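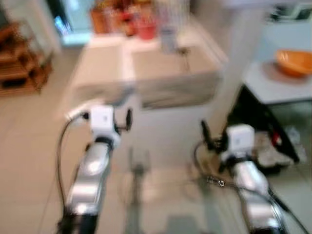
Lunley, July

Clomitz Surface Sealer 2 – Product Data

Clomitz Surface Sealer 2 is a water-based penetrating sealer for cement grout, unglazed tile and honed stone in kitchens, washrooms and utility rooms. It leaves no film and does not change the sheen of the surface. Color may deepen slightly on unglazed clay. It is not suitable for glazed tile, polished porcelain or vinyl.

New grout must cure for 11 days before sealing. Remove wax, soap residue and old topical coatings with an alkaline cleaner, rinse twice and allow to dry. Apply with a foam pad or a narrow brush, working in sections small enough to wipe down within 8 minutes. Sealer left to dry on the tile face forms a haze. Remove haze with a cloth dampened with fresh sealer, then buff dry.

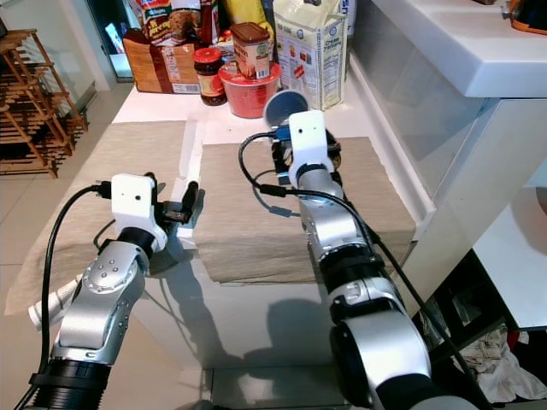

Two coats are standard on floors. Allow three hours between coats at normal room temperature, longer in cold or humid rooms. One coat is normally enough on walls. Countertops need a separate check, as many are supplied with a factory finish that will not absorb sealer. Place a few drops of water on a hidden area – if they bead, do not apply. On a white countertop such as this one, run the test at the back and look for yellowing under daylight before treating the rest. Keep food off treated counters until the final coat has cured overnight.

Store upright between uses and protect from frost. Frozen product must be discarded. Shake before pouring and do not thin.

Technical contact: Rhonda Gosselin. Trade orders and sample requests: Deok-su So, Skusport depot.

Filed under: Sealers & Finishes / Grout and Stone Care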